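Gritilis: a word list of kitchen complaints

Version 3
Maintained by Nafula Rugemalira and Folke Haugen

What this is

Gritilis is a plain text collection of 790 short complaints about kitchens, written down by people who live with other people. Each entry has been sorted by topic and scored for how annoyed the writer sounds. We started it because every sentiment collection we tried was built from movie and hotel reviews, and a person who hated a hotel writes very differently from a person whose roommate has put the good knife in the sink again.

The name comes from a typo in the first grant application. We didn't get the grant, but we kept the typo.

What's in the folder

complaints.csv – one complaint per line, with an id, topic, score and household code
topics.txt – the topic list, with notes on the ones we argued over
guide.txt – the instructions the scorers worked from
leftovers.csv – 185 entries that didn't make the cut, with the reason for each

The files are UTF-8 with commas between fields. Complaints often have commas in them too, so please use a real CSV reader. Isamu Kinoshita split the lines by hand in version 1 and would like you to learn from his month.

Where the text came from

Writers were recruited through a notice board in Brurkmont and a tenants' newsletter called the Shirima. They were asked to write down whatever bothered them about their kitchen, in their own words, with no minimum length. The shortest entry is "crumbs." It scored higher than you'd think.

By far the largest topic is counter space: who uses it up, what lives on it year-round, and which appliance ought to be moved to a cupboard by its owner. Lids come second. Smells are a distant third, and we suspect some politeness there.
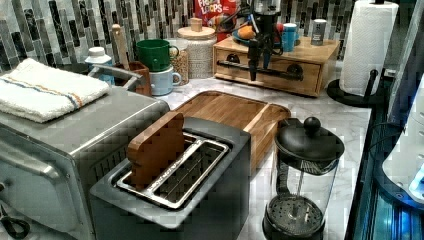

Scoring

Every complaint was read by two scorers and given a number from 0 (a passing remark) to 100 (moving out). Where the scores were far apart, Faith Temba read the entry and picked a final one. Her decisions are marked with an F in the last column. She doesn't take appeals, but she did once change a 40 to a 45 after lunch.

Sarcasm was the hard part. "Love what you've done with the sponge" went back and forth for most of December. The guide now says to score what the writer means, and to flag the entry if you had to read it twice.

Known problems

Nearly all the writers rent. Homeowners presumably have complaints as well, though they seem to save them for contractors.

The text has not been spell-checked. "Collander" has five spellings, including that one, and we left them all in.

Topic 8 (refrigerator, shared) and topic 9 (refrigerator, labels in) overlap badly. Merge them if you like.

Names of roommates were replaced with the word PERSON. In a few entries the household cat was also replaced, and we haven't found all of those yet.

Use and thanks

Free for teaching and research. Please don't use it to work out who wrote what; some of these people still share a stove. Wycliffe Simiyu wrote the loading script, which is kept in the Fluseck folder for reasons that made sense in version 1. Send corrections to either maintainer. Folke answers faster, Nafula answers better.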